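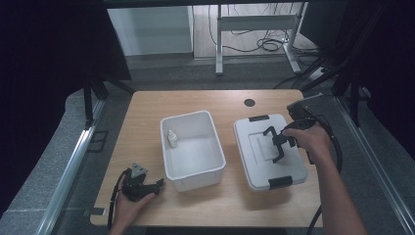 Suha Farah writes that she wore her night guard for 3 weeks before she realized it was meant to be rinsed in cool water, and asks that the instructions on first use be placed ahead of everything else. They now appear in this section, which replaces the former Section 3 of the Torko Night Guard User Guide.

Section 3. First Fitting and Nightly Use

3.1 Before you begin

The Torko night guard is intended for adults who have been advised by a dentist to protect their teeth from grinding or clenching during sleep. It is not a treatment for jaw disorders and does not take the place of regular dental visits.

Do not use the guard if you have loose teeth, a crown or filling placed within the last 10 days, open sores in the mouth, or braces. Ask your dentist first if you wear a partial denture.

3.2 Fitting the guard

1. Wash your hands with soap and water.

2. Brush and floss your teeth. Rinse well.

3. Heat fresh water to 62 degrees Celsius and pour it into a deep bowl. Check the temperature with a kitchen thermometer.

CAUTION: Do not use boiling water. The guard will lose its shape and cannot be restored.

4. Hold the guard by the fitting handle and lower it into the water for 28 seconds. Keep the handle above the surface.

5. Lift the guard out, shake off the water, and touch it briefly to the inside of your lip. If it feels too hot, wait a few seconds and test it again.

6. Standing in front of a mirror, center the guard over your upper teeth and press it upward with both thumbs, starting at the back.

7. Bite down gently and suck in to draw the material against your teeth. Hold this position until the guard feels firm. Do not grind or move the jaw from side to side.

8. Remove the guard and place it in cool water until it is fully set.

9. Trim the handle with clean scissors and smooth the cut edge with the file supplied.

NOTE: The guard may be refitted up to 3 times. After trimming, use a clean slotted spoon to lower it into the water.

3.3 Checking the fit

The guard should stay in place when you open your mouth and should come away with light finger pressure. Your lips should close without strain. If one side touches before the other when you bite, repeat the fitting. If the difference remains, stop using the guard and have it checked by a dentist.

3.4 Nightly use

1. Brush and floss before inserting the guard. Food left on the teeth will be held against them all night.

2. Rinse the guard in cool water and insert it with your fingers. Do not bite it into place.

3. In the morning, rinse it again and brush it with a soft toothbrush and mild, unscented soap. Toothpaste scratches the surface.

4. Let the guard dry completely before closing it in its case.

Some pressure on the teeth, and more saliva than usual, are common during the first nights -- both should pass. If your jaw is sore on waking after 10 nights of use, or your bite feels different during the day, discontinue use and contact your dentist.

CAUTION: Keep the guard away from pets, direct sunlight, and dishwashers. Do not share it with another person.

3.5 Replacement

Inspect the guard weekly under good light. Replace it if you find a crack, a hole, or a rough edge that cannot be smoothed. Take it with you to each dental checkup -- wear marks can help your dentist see where the pressure falls.

Section revised Saturday, March 29, 2025. Reviewed by Masaru Okabe and Yae Sekiguchi.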